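How to Read a Utility Meter at Move-In and Move-Out

Last updated Tuesday, February 1, 2022
Written by Yuk-lan Yang, Zonness Rentals

Applies to all units at Pacheco Court and Jirnstead Row with separate electric service. Units with utilities included in the rent can skip this page.

Before you start

You need your unit number, the meter number from your lease packet, and a phone or a pen and paper. Meters at Pacheco Court are in the ground floor utility closet. Meters at Jirnstead Row are on the rear wall, next to the parking spaces.

Step 1. Find the right meter

Match the full meter number on the faceplate to the one in your lease packet. Do not go by the position of the meter on the wall. If the two numbers do not match, stop and call the office.

Step 2. Read the display

Digital meters cycle through several screens. Wait for the one marked kWh and write down every digit, including leading zeros. Skip the test screen, where all segments light up at once.

Dial meters are read from left to right. Neighboring dials turn in opposite directions. When a pointer is between two numbers, write the lower one. Between 9 and 0, write 9. 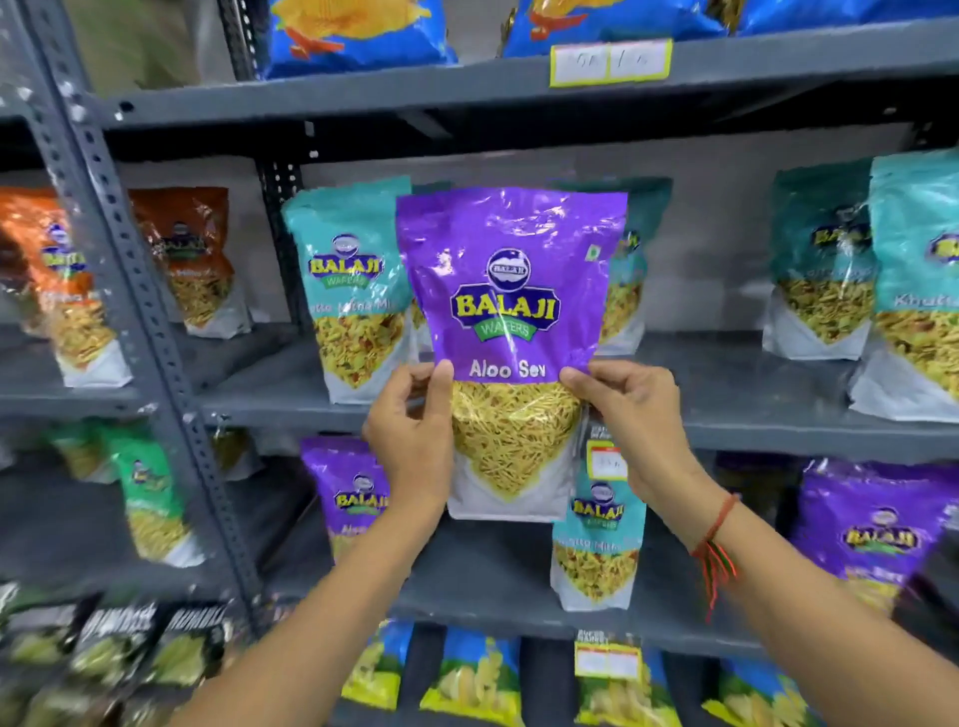 If a pointer sits exactly on a number, check the dial to its right. If that dial has not yet passed 0, write the next lower number for the dial you are reading.

Step 3. Work out the usage

Subtract the move-in reading from the move-out reading. With a move-in reading of 3397 and usage of 788 kWh, the move-out reading is 4185. Some older meters have a multiplier printed on the faceplate. In that case, multiply the difference by that number.

Step 4. Submit the reading

Log in to the Usico tenant portal, open Unit Records, and choose Meter Reading. Enter the reading, the date, and the meter number, and attach a photo showing the display and faceplate together. Readings are due within 2 days of key pickup or key return. After 8 days the form closes and the office uses the figure on the utility bill.

Common problems

Blank display: report it to the office and leave the reading field empty.

Move-out reading lower than move-in: the meter was replaced or has rolled over past its highest number. Submit the reading as shown and select "Meter changed or reset."

Utility closet locked: ask for the key at the front desk during office hours.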